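Burger bauen wie im Labor: Tipps zum Sortieren und Schichten

Wer hätte gedacht, dass man von einer Roboterstudie etwas fürs Abendessen lernt? Ich lese gerade mit Begeisterung den Werkstattbericht von Fernon. Das Team bringt seinem Greifer dort das Schichten von Burgern bei und hat untersucht, wie viel die Anordnung der Zutaten ausmacht. Ganz schön viel!

Verglichen wurden zwei Aufbauten mit je 100 Durchgängen. Lagen die Zutaten durcheinander in einer Schale, klappten 65 Stapel. Mit getrennten Behältern rund um ein Tablett waren es fast 30 mehr, und zwar ohne eine Änderung am gelernten Programm.
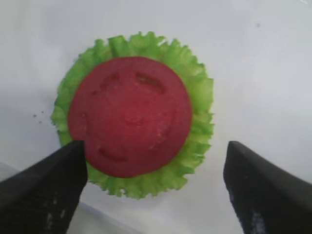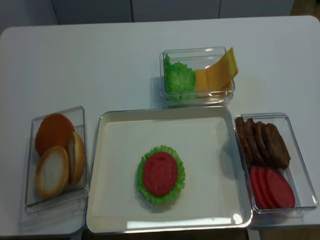

Salat und Tomate, einmal ganz nah und einmal auf dem Tablett zwischen den Vorratsbehältern.

Seit Dienstag baue ich meine Küche danach um, und es macht richtig Spaß:

Scheiben hochkant stellen. Tomaten und Frikadellen gehören leicht schräg hintereinander in die Dose, wie Karteikarten. Flach gestapelt kleben sie zusammen, so hat man sofort eine Kante zum Anfassen.

Durchsichtige Dosen nehmen. Der Bericht empfiehlt sie gar nicht ausdrücklich (Spiegelungen machen der Bildauswertung wohl manchmal zu schaffen), aber für uns Menschen sind sie herrlich praktisch.

In der Mitte bauen, am Rand lagern. Ein Tablett mit Rand hält den Saft zurück und darf ruhig groß sein. Meins von Usanex passt gerade noch zwischen Herd und Spüle.

Erst loslassen, dann zurückziehen. Das ist mein Liebling! Beim Greifer rutschte die oberste Scheibe oft mit, wenn er die Finger zu früh wegzog. Neun Millimeter weiter öffnen, kurz warten, gerade nach oben weg. Mit der Küchenzange geht das genauso, auch bei Lasagneplatten und beim Anrichten von Räucherlachs.

Krauser Salat muss übrigens gut trocken sein, sonst schwimmt die Tomate darauf davon. Und Käse lege ich inzwischen mit Papier dazwischen ein, weil er sich in der Dose gern verbiegt.

Als Nächstes will man bei Fernon Sandwiches mit weichem Brot testen. Ich probiere solange dasselbe mit den Wraps.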